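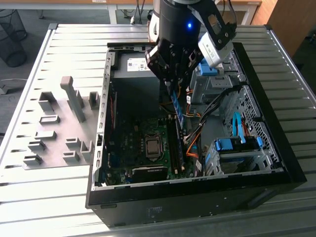 Bernardo Pacheco has been refurbishing office desktops for most of his working life. He started at a repair counter in Latthorpe, where he mostly replaced laptop screens, and moved to Godinho when it was two people and a rented garage. The company now takes in retired computers from schools, clinics and small offices, fixes what can be fixed, and sells or donates the results. Last year 1,205 desktops went back out the door.

We met at the Godinho workshop in Plondthorpe in November, a little after eight in the morning. Pacheco had already been there for an hour. He drinks his coffee standing up, and he keeps it on a shelf well away from anything with a circuit board in it.

I asked him why he still bothers with towers when so many offices have switched to laptops.

"They open," he said. "You take off one panel and you can get to almost everything. With a lot of laptops, the memory is soldered down, and if it fails you're replacing the whole board. A tower from an office is a box of parts that come out. I can teach a person to work on one in an afternoon. Not every job, but the basic ones."

The basic ones, in his telling, are memory, drives, dust and the small battery that keeps the clock. Most of the machines that reach Godinho were still running when somebody unplugged them. They were slow, or the lease was up, or the office got new desks and wanted everything to match.

"We had a clinic send us 82 of them at once," he said. "I think five had a real fault. The rest needed more memory and a clean drive."

He likes to start with the case on its side and the open part facing up. People who are new to the work often try to do it with the tower standing, he said, and then they drop a screw behind the board and spend ten minutes looking for it.
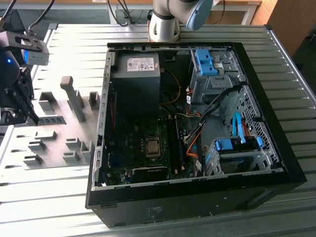
A desktop tower on its side with the panel off. The processor sits in its socket near the middle of the board, and the blue latches are on the drive bays.

Cables are the part he talks about most. Pacheco said the first thing he looks at in any open case is where the wires run. A cable lying across the memory slots will get in the way of your hand every time, and a cable near a fan will sooner or later end up in it.

"Move it before you start," he said. "People try to work around it. They reach under with one hand and push with the other, and that's how you bend something."

I asked him to explain how memory goes in, for a reader who has never done it. He took a module out of a tray and turned it over so I could see the contacts.

"There's a notch here, and it isn't in the center. That tells you which way around it goes. You open the clip at the end of the slot, line up the notch, and push straight down. Both ends. It takes more force than people expect, and they get scared and stop halfway. Then the computer won't start and they think they broke it."

A half-seated module is the fault he sees most often in machines that owners have tried to upgrade themselves. He doesn't mind those. He pushes the module in, turns the computer on, and puts it in the finished pile.

Processors are different. He will let a new person change memory on the first day, but he waits a while before he lets anyone lift a processor out of its socket. The old paste underneath can hold on to the cooler, and pulling too hard has ruined more than one board.

"I did it myself, at Latthorpe," he said. "It was a customer's machine. I paid for the board." 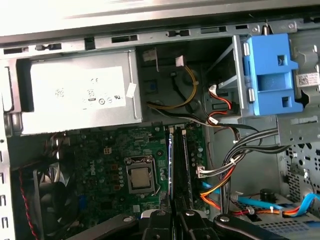 Inside a Dell desktop. The power supply is at the upper left, with red data cables beside the drive bay.

He has opinions about brands but asked me to leave most of them out. What he would say is that he prefers cases where the drives are held by plastic latches. You squeeze, and the drive comes out. Screws take longer, and there is always one that has been stripped by whoever was there before you.

He does not open power supplies. If one is bad, it goes in a bin and gets sent to Brurneck, the recycler Godinho uses, along with dead drives and boards that are past saving. New staff are told this in their first hour.

A simple job takes him less than 60 minutes from start to finish, and much of that is waiting for software. The hands-on part is short. He usually keeps 2 machines going so that he has something to open while the other one installs.

I wondered if the work ever got dull. He thought about it for a moment.

"Some days, sure," he said. "You get a run of the same model and your hands know where everything is. I put the radio on. But then you open one and someone has left a note inside, or there's a drive in there with nothing plugged into it, and you want to know why."

By then it was half past nine and there was a delivery at the back door – a school this time, mostly monitors. Pacheco finished his coffee and went to sign for it.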